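Packing hall automation, six months in: how is everyone finding it?

Posted by tealeaf_marge, 01/08/2019

Hello all, settling in with my tea for this one. We're a small bottling shop at Kurncombe, and since the arm came in on the handling bench we've gone from 200 bottles a shift by hand to 1,008. My wrists are so much happier (I slept through the night last week, bliss!), but I do miss the chatter down the line. Now I mostly stand there and watch for jams.

Reply from Prindora_nights

Glad about the wrists, truly, but I'd be careful what you cheer for. We hit 1,312 on our best shift and the very next month they stopped filling the vacancies on my crew. Same pay, twice the floor to walk.

Reply from oldbench

I see it differently, Prindora. Our place retrained four of us as setters, and at my age I never expected to be learning anything new! It's slower some days, I'll grant you, and the grip pressure on soft plastic took me weeks to get a feel for.

Reply from tealeaf_marge

Oh, setting is what I'd love to try, oldbench. I've put my name down for September. Closest view I have of the bench, for anyone setting up for soft bottles:
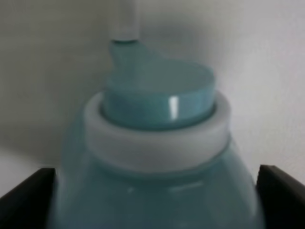 Reply from Prindora_nights

Get the new job title in writing before September, Marge, and the pay with it.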